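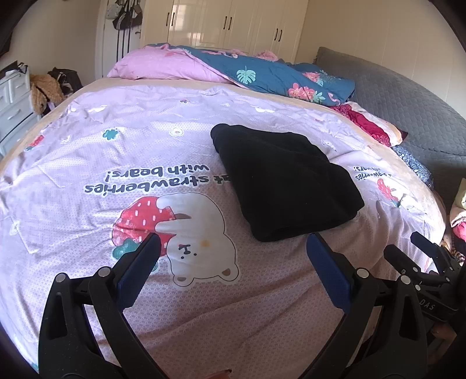

Page last changed: April 2002

4. Lifting the Restrictions: Timing and Public Notice

The decision to reopen a town after a public health closure is usually announced as a single date. In the two towns studied, Skarkness and Nultcombe, the date was only one part of a longer process. Each town council had closed its indoor markets, swimming pools and meeting halls under a local order, and each was required to give notice before the order ended. This section compares how that notice was given and how businesses responded to it.

Skarkness set its reopening date 30 days in advance. The notice was read at a council meeting, printed in the local paper and posted at the ferry terminal. It applied to all closed premises at once. Shop owners interviewed for the study said that the long notice allowed them to rehire staff and place orders with suppliers, although several had trouble obtaining fresh goods in the final week. The council did not revise the date, and it issued no further guidance on the number of customers allowed indoors.

Nultcombe followed a different course. Its council gave eight days of notice and reopened in two stages, with shops and the covered market first and halls and pools in May. The second stage depended on a health report that the council had not yet received when the first stage was announced. Hall managers therefore took bookings on a provisional basis, and some declined to take any until the report was published. The Imard Hall, the largest meeting place in the town, kept its doors closed for a further week after it was permitted to open.

Figure 2 sets out the order of events in each town. The main difference lies in the period between the notice and the first day of trading. In Skarkness this period was used mostly for hiring and cleaning. In Nultcombe it was too short for either, and most owners opened with the staff they had kept during the closure.

Figure 2. Order of closure, notice and reopening in Skarkness and Nultcombe. Source: council minutes and the Zamfir survey of business owners.

The Zamfir survey also asked owners how they first learned of the reopening. Printed notices were named most often in Skarkness, while owners in Nultcombe relied on word from neighboring businesses. More than two owners in Nultcombe reported that they had opened on the wrong day. Council records do not show whether any of them were fined.

These results should be read with care. The towns differ in size and in the type of trade they support, and the survey did not reach owners who had closed for good. Section 5 considers the cost of the closures to each council and the effect of lost rents on the following year's budget.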